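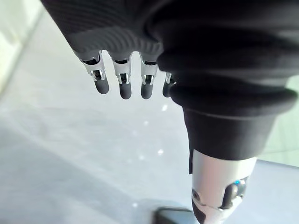
Ticket 798 - Label printer in packing room skips every other label
Opened 2022-10-22 by Dede Yakubu
Site: Dinora
Status: closed

DY 8:40
Printer feeds one blank, one good, one blank. Started this morning after new rolls went in. Orders piling up, need this today pls. Error light is off. Restarted it twice, same thing.

AD 8:52
Hi Dede, Abena here. Which rolls? Same supplier as last time?

DY 8:55
No, the Nutsugah ones. Purchasing switched. They look the same size to me.

AD 9:03
Measure one please, top edge to top edge including the gap. Old ones had a 2 mm gap. If the new gap is wider the sensor loses its place and throws a blank.

DY 9:15
Label is same height. Gap is wider, 3 or 4 mm, hard to tell with this ruler.

AD 9:17
OK that's probably it. Do a calibration:
- printer off
- hold Feed, switch on, keep holding till light blinks
- let go, it will run out a few labels and stop
- print a test page

DY 9:31
Did it. Ran out about a foot of labels and didnt stop until I opened the lid.

AD 9:34
Lid open, look for the little sensor on the left rail. Anything stuck on it? Wipe with a dry cloth, no spray.

DY 9:42
Bit of old label on there, glue side down. Peeled it off with a fingernail. Calibrating again.

DY 9:46
Stopped by itself this time. Test page good. But orders from Valen still come out with the bottom line chopped off, the postcode line.

AD 9:58
That's the template, not the printer. Somebody saved it with the page height too short. I have put the height back to match the roll. Close Valen all the way and open it again, then reprint one.

DY 10:10
Chopped still.

AD 10:14
Did you close it on both PCs? The one by the door holds the print queue.

DY 10:21
Ah. No. Did now. Order 860 printed fine, all lines there. Running the rest, 22 in the queue.

DY 10:49
All 22 out, no blanks.

AD 10:55
Great. Leaving template locked so it can't be resaved by accident. Note for next roll change: recalibrate first, then load the queue. Asked purchasing to send me the roll spec before they reorder. Closing.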